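Desktop computer tower

A desktop computer tower is an upright case that holds the main working parts of a personal computer. The screen, keyboard and mouse are connected from outside. Towers are sold in several sizes, from small cases meant for a shelf or desk top to full-sized ones that stand on the floor. The term is used both for the empty case and for the complete machine built inside it.

Case and side panel

The body of a tower is known as the chassis. It is usually a folded metal frame to which outer panels are fixed. On most models one side panel can be taken off to reach the inside, and it may be held by thumbscrews, ordinary screws, a sliding catch or a lever. The panel on the opposite side often covers the back of the motherboard and is removed less often.

Office machines tend to use fewer loose screws than cases sold for home building. Many have clips, rails and coloured handles that allow a part to be changed without tools. The Stellton repair workshop, which services computers for schools and small offices, allows 25 minutes for opening a tower, removing the dust and closing it again. Replacement of a part is booked as separate work.

Power supply

The power supply unit turns mains electricity into the lower voltages needed by the other parts. It is a closed metal box, normally placed at the top or bottom of the chassis near the rear, and it contains its own fan in most designs. Labels on the casing may give its rating, its maker and the safety marks that apply in the countries where it is sold.

Wires leave the unit in bundles and end in plugs of different shapes. In the long-established ATX colour scheme, red wires carry 5 volts, yellow wires 12 volts and orange wires 3.3 volts, while black wires are the ground. Some makers have used other arrangements in certain models, and many newer units have wires of a single colour. The unit itself is not meant to be opened by the user, as its parts can hold a dangerous charge after the mains lead has been pulled out.

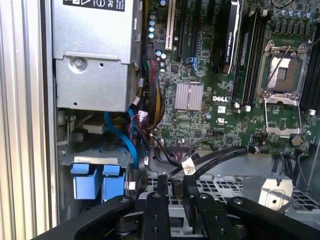 Inside of a Dell tower with the side panel removed, showing the power supply and the blue handles of the drive cage.

Drives and drive cage

Hard disks and solid-state drives are kept in a drive cage, a set of metal bays fixed to the chassis. In some cases a drive is screwed directly to the bay. In others it sits in a plastic carrier, which slides in and is released by pressing or squeezing a handle. Carriers of this kind are often brightly coloured – blue and green are common – to mark them as parts that may be handled during servicing.

A SATA drive needs two connections. A thin data cable runs to the motherboard, and a wider plug brings power from the power supply. Data cables are sold in several colours, which do not by themselves show the speed of the cable. Sharp bends should be avoided near the plugs, where the cable is most easily damaged.

Cable layout

Loose cables can touch a fan or slow the flow of air through the case. For this reason they are gathered with cable ties or led behind the motherboard. The Patora service notes, used in training at Zellport, advise leaving enough slack for each drive to be drawn fully out of its bay before it is unplugged. Ties should be firm without cutting into the outer covering of the wires.

Cleaning and care

Dust gathers mainly on fans, on the cooling fins of the processor and at the air openings. The usual method of cleaning is a soft brush together with short bursts of compressed air. Fans are held still while this is done. Before any work, the computer is shut down, the mains lead is removed and the power button is pressed for a few seconds. Touching bare metal on the chassis helps to discharge static electricity from the body.

The interval between cleanings depends on the room. The Rowbotham guide to office equipment suggests every 10 months for a tower on a desk and every six months for one on a carpeted floor, with an extra inspection in June where rooms become warm. Homes with pets may need more frequent cleaning.

See also: Computer case; Motherboard; Power supply unit; Hard disk drive

This page was last changed on 3/17/26.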